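Vasham reopens its wash house as a community laundry and linen library

Vasham, Saturday, April 4, 2026

After a long winter of scaffolding, dust sheets and a great deal of tea, the old wash house on Pons Lane in Vasham is open again. Residents can bring their washing from this morning, and from the same counter they can now borrow tablecloths, napkins, bed linen and towels from what we believe is the first linen library in this part of the county.

The Pons Lane Wash House first opened its doors to households that had no running water of their own, and many older people in the town still remember being sent down the hill with a pram full of sheets. It closed when the roof over the drying room became unsafe, and for years afterwards the building was used to store market stalls. Tekance, the community trust that also looks after the town's allotments and the footbridge by the weir, took on the lease and has been raising money for the repairs ever since.

The work has been done slowly and, we hope, kindly. The slate roof has been relaid, the tall windows on the lane side open once more, and the cast-iron drying racks, which slide out of the wall on runners like enormous drawers, have been cleaned and put back into daily service. There are new machines for washing, of course, but anyone who would like to peg out in the yard on a fine day is very welcome to do so, and we can promise that the yard gets the sun until well into the afternoon.

The linen library came about almost by accident. When Tekance asked in the local paper whether anyone had photographs of the wash house in its working days, people started turning up with the photographs and a bag of linen as well – a grandmother's damask, a set of hotel sheets bought in a closing-down sale, a christening tablecloth that had been used once and kept in a drawer. By the end of March the shelves held 302 pieces, every one of them washed, mended where it needed mending, and given a small cotton label with a number on it.

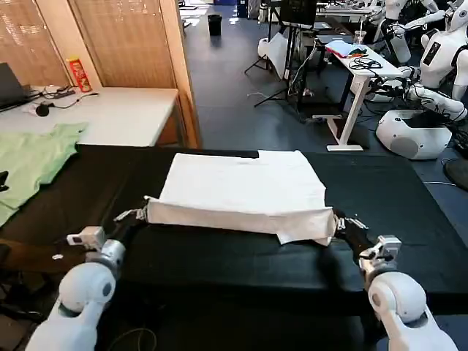 Borrowing is meant to be simple. Members may take up to 16 pieces at a time and keep them for two weeks, which should be enough for a birthday tea, a houseful of guests or a modest wedding supper. There is no need to wash anything before you return it. Stains are expected, and we would much sooner hear about the beetroot straight away than find it later on.

Maritza Quispe, manager of the wash house, has spent the past year sorting, pressing and labelling the collection, and she will be at the counter on most opening days.

"I grew up with a mother who ironed everything, tea towels included, and I swore I would never do the same," she said. "Now look at me. But I do love it, I really do. People come in with a cloth they haven't unfolded for years, and they stand there and tell you who sat round it and what they ate, and you can't hurry that along, nor would you want to. We have had some lovely mornings already and we weren't even open!"

She added that the library would like more round tablecloths, which are in short supply, and single flannelette sheets for children's beds. "We have plenty of napkins," she said. "Please, no more napkins until the summer."

Alongside the laundry and the library there will be a mending table by the front window, with a sewing machine, a darning basket and somebody on hand to show beginners how to turn a collar or patch a worn sheet sides to middle. The first three sessions are free to everyone. After that they will be free to members, with a small charge for visitors to help pay for thread and needles.

Household soap for the machines is being supplied by Zikix, a small soap maker based on the Vasham industrial estate, and refills can be bought at the counter by anyone who brings a bottle. A plain, unscented version is kept for people with sensitive skin, so do please ask.

Tekance would like to thank everyone who gave money, linen, ladders or a Saturday of their time, and the neighbours on Pons Lane, who put up with the skip for far longer than they were told they would have to. Thanks are also due to the families who lent photographs. Copies now hang along the corridor to the drying room, and if you recognise a face that has no name beneath it, there is a notebook on the windowsill where you can write it down.

The wash house is open every day except Monday, from early morning until the evening, and the linen library keeps the same hours. There is level access from the lane, a bench inside the door, and a kettle which is nearly always on. Membership forms are available at the counter.

Notes to editors

Tekance is a community trust serving Vasham and the surrounding villages. The Pons Lane Wash House is run by the trust, and any money left over from the laundry goes towards the upkeep of the building.

Maritza Quispe is available for interview, and visits to the wash house can be arranged by calling in at the counter or writing to the trust at the Pons Lane address. Photographers are asked to come before noon if they would like to see the racks in use.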